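3.2 Collecting demonstrations

The faucet task was set up in simulation with the Stelmakh arm model. An operator drives the arm through the Orkus teleoperation client, and each run is stored as wrist-camera images, joint positions and gripper commands. A run starts from a random faucet pose and ends when the valve passes its target angle or the time limit expires. We used six faucet models for training and held back the Cidham set for testing.

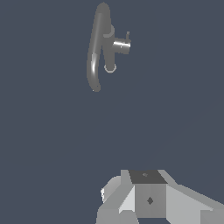 Start poses were sampled without regard to how easy the faucet would be to operate. Some samples place the fixture at a tilt, with the curved tube hanging to one side and only a small thin pin standing up from the side cylinder. The background is a flat blue-gray with no table or horizon, so the policy has to judge distance from the fixture and the gripper alone. Operators were allowed up to nine attempts per pose – failed attempts were saved under a separate label and left out of the first training set.

Adesuwa Dauda checked the labels against the logged valve angles. Eight runs had the wrong end step and were trimmed by hand before training.

Related reports
Drawer opening with the Lirkgate simulator
Replay errors in Orkus log files
Camera placement for the Stelmakh arm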